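Purba gripper

The Purba gripper is a hand-held two-finger gripper designed for home building and assembled mainly in kitchens, garages and the shared workshop at Ganurby. It is used to record household handling tasks for later playback on a robot arm. The parts list is kept by the Closside group.

Construction

The body is a black housing with exposed screws and clips. A light grey triangular plate, pierced with small round holes, is fitted on top. The fingers are blocky black pads, foam-faced in the common build, and are carried on black linkage arms. Builders usually work in pairs, one tool each, at an ordinary table set with a tray and cutlery.

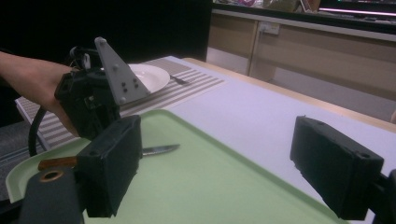 Pacita Navarro disputes the need for two tools, writing in the Jernell newsletter that a single gripper and a patient builder will find the same faults by Sunday evening. Most published builds have kept the pair.

Finger alignment

The pads must close evenly on a narrow part. Play in the linkage pivots is the usual cause of a skewed grip — a worn bushing on one side is enough. The check is made with a thin metal piece held upright between the pads, gripped by its edges.
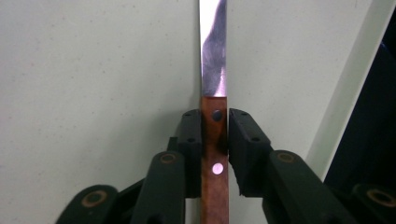

Service life

Pads in the Ganurby workshop are replaced after 2,000 closures. A full rebuild, including new bushings, takes one builder almost 36 hours.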